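Mastness
home | notes | code | about | older

Hold one thing, do the other

Quick one tonight because I have to be up early. Been promising Njoroge a writeup of the bedroom cleanup results for ages and he's stopped asking politely.

Background for anyone who skipped the last few posts. We have a two-armed robot, we have people teleoperating it through tidying tasks, and we train a policy on the recordings. Pick up trash, put in bin, repeat. Standard imitation learning, nothing fancy. The thing we've been fighting since May is what the left arm does while the right arm is busy.

Short version of the problem: the policy learned to work one arm at a time. Left goes, right waits. Right goes, left goes home. Every handoff between arms cost a full trip back to the rest pose. Painful to watch. Nassoro called it "two interns sharing one chair" and that's about right.

Why it did that

Because our operators did it. Went back through the demos and there it was. When you drive both arms with two hand controllers you look at one gripper, and your other hand kind of dies. Or it drifts. People felt the drift, didn't like it, so they parked the arm. The policy copied the parking faithfully. Good student, bad teacher.

First idea was just more data. Didn't help. More data with the same habit is more habit.

Second idea, from Kimutai, was to penalize idle time in the loss. Tried it for a couple of nights. The arms got twitchy. They weren't idle anymore, I'll give it that. They were wiggling. Reverted.

What we did instead

Changed the demos, left the network alone. We call it a hold label. While one hand is gripping something and the other hand is going for its target, the operator squeezes a pedal and the gripping arm is frozen by the controller, stiff, no drift. The pedal state gets saved along with everything else. Then the policy predicts it as an extra output, one per arm. Hold or don't hold.

At run time if the hold output is high for an arm, we ignore the motion prediction for that arm and keep it where it is. That's the whole method. I keep waiting for somebody to tell me it's in a paper from years ago. If it is please send it, I'm not proud.

Details people asked for last time:

- Pedal is a Grokeo foot switch, the cheap one. Works fine. Cable is too short.
- Hold needs to be high for 5 steps in a row before we believe it. With fewer than that it flickers.
- Release is instant. Asymetric on purpose. Being late to let go is worse than being late to hold.
- No change to the cameras. Same head camera as before. Wrist cameras still in.

The clutter set

We test on floors with stuff on them. Carpet mostly, because carpet is where things go wrong. Packing tape is the star of the show. Clear tape on a tan carpet, crumpled, half see-through, shiny in one spot and gone in the next. Also thin sticks, wrappers, cardboard bits, plastic bags. Angus picks the items and he is mean about it.

Tape is what made us care about holding in the first place. It's long and floppy and it sticks, so the right arm takes ages to line up on it. If the left arm has a stick over the bin at that point, you want it to stay put over the bin. With the old policy it would start traveling home with the stick still in the gripper, which is how you get a stick on the bed.

Below is the head view from one of the hold runs. Left gripper closed on the stick, across the bin, right one open and still out over the carpet with the tape strips left to do.

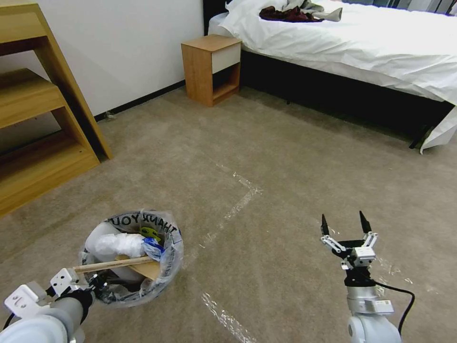

Results, such as they are

10 runs per policy, same room, Angus laying out the floor each time so I couldn't be nice to my own method. A run counts as clean if every item is in the bin and nothing got dropped outside it.

Old policy: 2 clean.
Hold policy: 5 clean.

So, better. Not solved. Small numbers and I'm not going to put error bars on that and pretend. But the failures moved, which I find more interesting than the score. Before, most of the bad runs were drops while an arm was traveling for no reason. Now they're nearly all tape. The gripper closes, gets carpet, or gets the tape by a corner and the tape folds over and sticks to the fingertip. Then you have a robot opening and closing its hand over a bin with tape still on it. That one isn't a holding problem and I don't have a fix.

The upside-down surprise

Weird side effect. Hold policy is also better when only one arm has anything to do. Nkrumah thinks it's because the image changes less. If the arm that isn't working stays still, the head camera gets a steadier view, and the working arm has fewer strange pictures to react to. Plausible. Haven't tested it. The easy test is to freeze the spare arm by hand in the old policy and see if the numbers come up, which is on the list for Wednesday if the Vadum cluster is free.

Stuff that went wrong, for the record

Operators forget the pedal. A lot. First batch of demos was useless because the label was basically noise, people squeezing it late or resting their foot on it. We added a beep. Everyone hates the beep. The labels are good now.

Also had a bug where the hold flags were swapped left/right in the loader. Trained on that for a whole weekend. The robot would carefully freeze the arm it needed. I would like that weekend back.

And the bin. Lined bins are a pain, the bag rim catches things, and long items bridge the top if you let go at the wrong angle. Sticks need to be tipped before release. The policy sort of knows this. Sometimes. I think we need more demos that go slow at the rim, right now everybody does that part fast becuase it's boring.

Next

Nkrumah's freeze test. Then tape, properly, maybe with a slower approach and a different fingertip. Kimutai wants to try predicting how long to hold, not just whether. I'm skeptical but he was right about the flicker so we'll see.

Code is in the usual place, hold branch. Readme is out of date, use the one in the Mussa folder. Ok, bed.

14 likes | 3 comments | Share

Recent posts
Two hand controllers and a sore neck
Why I stopped trusting the success rate
Carpet vs. hard floor, part two
Notes on wrist camera mounts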